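Fellden County Board of Supervisors
Oversight and Public Records Committee – Minutes of the January meeting

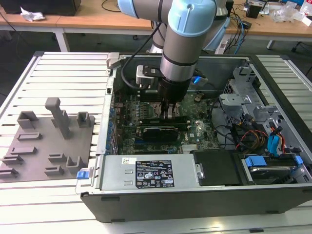
1. Opening and attendance

Chair Branwen Bevan called the meeting to order at 6:30 p.m. and thanked everyone for coming out on such a miserable evening. Supervisors Quezada, Pritchard and Plesik were present. The minutes of the previous meeting were approved with one correction (the Wanow substation is on Mill Road, as Supervisor Plesik kindly pointed out).

2. Sheriff's property room audit

Supervisor Pascual Quezada gave a long and very thorough report, for which the chair thanked him warmly. The auditor compared the log against the shelves and found 670 entries in good order, with 14 still lacking a signed transfer form. Three of those concern firearms held at the Wanow substation, and it was these that took up most of the discussion.

Supervisor Pritchard asked whether the sheriff's office had known about the missing forms before the audit began. Mr. Quezada said that he had put the same question in writing, twice, and had so far received a friendly note promising a fuller answer. He was inclined to be patient a little longer – though not forever, he added.

3. Request for records

There was a good deal of back and forth over whether to issue a subpoena now or to send one more letter. Supervisor Pritchard favored the subpoena. Supervisor Plesik worried that it would sour a working relationship that has, on the whole, been a pleasant one, and reminded members how helpful the deputies were during last year's budget review.

Moved by Quezada, seconded by Plesik: that the committee send a final letter asking for all emails and transfer forms on the three firearms, and that the chair be authorized to issue a subpoena if the records have not arrived within 90 days. Carried, with Pritchard opposed.

4. Public comment

One resident asked that the letter be posted on the county website. The chair thought this a very fair request and will check with county counsel.

5. Adjournment

The meeting closed at 8:10 p.m.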